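Looking After a Gripper
How a machine's fingers are kept in working order

Reading time: 5 minutes

A gripper is the part of a machine that takes hold of things. It does the job of a hand, but it usually has only two fingers, and they can do only one thing: move together and move apart. Some grippers are fixed to the end of a robot arm. Others have a handle, and a person carries them from place to place.

This page is about the hand-held kind. It explains how one is checked, cleaned and repaired at the Gresmont workshop, where Nneka Etim is the technician.

How the fingers move

The fingers of this gripper are joined to a set of bars. The bars are called links. Where one link meets another there is a joint, and at each joint the links turn around a pin, in the same way that a door turns on its hinge.

When the handle is squeezed, the links turn and the fingers close. When it is let go, a spring pulls the links back and the fingers open. The links on the left and the links on the right have to turn by the same amount. If one side turns further than the other, the fingers do not meet in the middle, and whatever is being picked up gets pushed sideways.

Plastic links are light, but plastic wears away when a metal pin rubs against it. To stop this, a small metal ring is pressed into each hole. The ring is called a bushing. The pin rubs on the ring, and the plastic is left alone. A bushing that has worn out can be pushed out and a new one pushed in, so the link does not have to be thrown away.

The closing test

The first check is done with the fingers shut. The two tips should press together along their whole length. Nneka holds a strip of thin paper between them and pulls gently. If the paper stays put at the top, the middle and the bottom, the fingers are straight. If it slides out at one end, a finger is leaning. 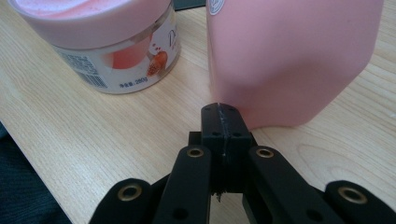 A leaning finger is most often caused by a loose screw. The screws are tightened a little at a time, first one side and then the other. Tightening one screw fully before touching the rest can pull the finger over and make the lean worse. Plastic parts also crack if a screw is forced, so the screwdriver is turned with two fingers and a thumb, never with the whole fist.

After the screws, the paper test is done again.

The wobble test

Next, each link is held near its joint and moved gently from side to side. A good joint turns freely but does not rattle. If it rattles, there are three possible causes: the pin is too thin, the bushing has worn, or the bushing has come loose in its hole. The joint has to be taken apart to find out which. Pins are measured with callipers, a tool for measuring small sizes.

Left and right joints are checked as a pair. When the bushing on one side is changed, the matching one is changed too.

Cleaning

Dust collects in joints and mixes with grease to make a grey paste. The paste is gritty and rubs the metal away. It is wiped off with a dry cloth, and a soft brush is used where the cloth will not reach. Loose threads and fluff are pulled out with tweezers. Water is not used, as it can get behind the bushings and stay there.

The fingertips are cleaned last. Grease on a fingertip makes it slippery, and a smooth bottle or a round jar will slide out of its grip. Cleaning in this order means that grease from the joints is not carried back on to the tips.

Keeping a record

Every gripper at Gresmont has a number and a page in the repair book. The page for gripper 2 shows that it had been closed 1,263 times when its first bushing was changed, in March. Alcides Furtado, who wrote the book's first pages, also asked for a note of any strange noise, even if no fault was found. A click that is written down one week may be explained by a cracked link the next.

The last line of each entry is the date of the next check. A gripper in everyday use is checked every 40 hours of work. One that has been dropped is checked straight away, before it is used again.

Words to know

Bushing: a ring that lines a hole and takes the wear.
Callipers: a tool for measuring how wide or thick something is.
Joint: the place where two links meet and turn.
Link: a stiff bar that passes movement from one part to another.
Pin: the short rod that a joint turns around.

Related pages

What Is a Spring For?
Bundovico: How a Conveyor Belt Is Changed
Why Screws Come Loose
The Nogueira Packing Machine, Part by Part
Oil or Grease?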